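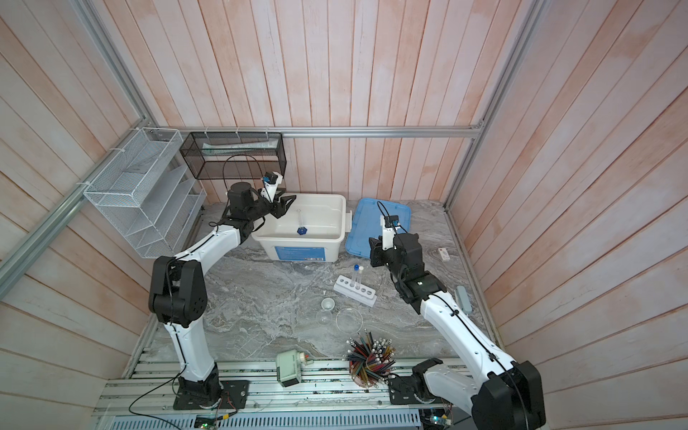
Droltville Teaching Laboratory -- Storage Working Group
Minutes, November meeting

Start: 9:10 a.m.
Present: Droltville (4), Hident (2), Flallitz (1). Apologies from Dierckx.

1. Minutes of the previous meeting
Approved with one correction. Under item 5, "shelf" should read "drawer."

2. Glassware boxes
The group discussed the plastic boxes with blue lids. Each box has a printed label on the front and latches at the sides. Droltville reported that flasks are being put away with a tube still standing in the neck. It was agreed that tubes are to be taken out and put in a rack before a flask is boxed.

Hident asked whether padding is needed under single items. A trial with 3 boxes was approved, using the thin foam already in stock. Foam is to be cut to 310 by 70 mm strips and laid two deep.

Lids are to be put down flat beside the box during packing, top side up.

3. Lids and latches

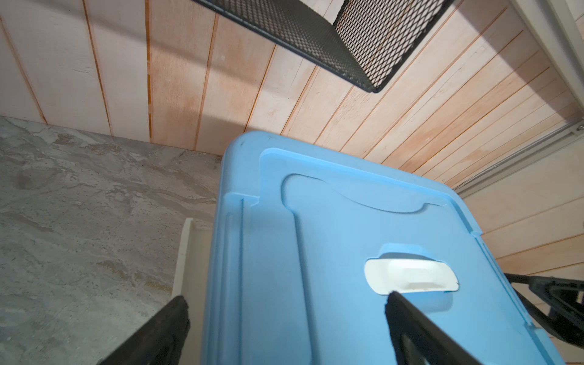

Photo credit: Hident

Lids on the current boxes are light blue, with a white insert set into an oval recess and a raised rim on all sides. Hident proposed a second label on the inner panel of the lid, so that boxes can be told apart from above when stacked on the floor of the store. Flallitz objected that lids get swapped between boxes and the label would then be wrong. After discussion the lid label was dropped. The front label stays as the only one.

Dark specks were noted on the rim of one lid. Lids are to be wiped with a damp cloth at the end of each term. No solvent.

Side latches: both to be closed before a box is lifted. Dierckx had sent a written question on spare latches. The supplier sells them only in bags of 300. Not approved. Broken latches will be replaced from retired boxes.

4. Racks and tubes
Capped tubes may stay in the rack on the worktop between sessions. Uncapped tubes may not. Cap colors have no agreed meaning at present, and the dark blue and white caps are used side by side. Flallitz will draft a one-page color list.

Racks are to be set parallel to the box front. Droltville considered this unnecessary; it was kept as a recommendation only.

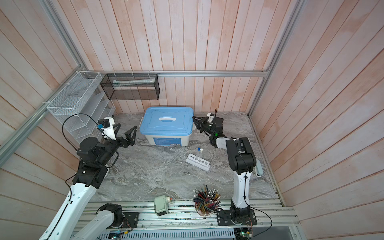 Fig. 3. Box with lid on; white rack with two capped tubes.

5. Wall storage
The white mesh organizer and the black mesh basket stay where they are. A request for a second organizer was deferred until the store has been sorted.

6. Actions
Droltville -- cut foam, run box trial, report back.
Flallitz -- cap color list.
Hident -- revise packing sheet, items 2 and 3.
Dierckx -- confirm number of retired boxes.

7. Any other business
None.

Closed 10:25 a.m. Next meeting to be set by e-mail.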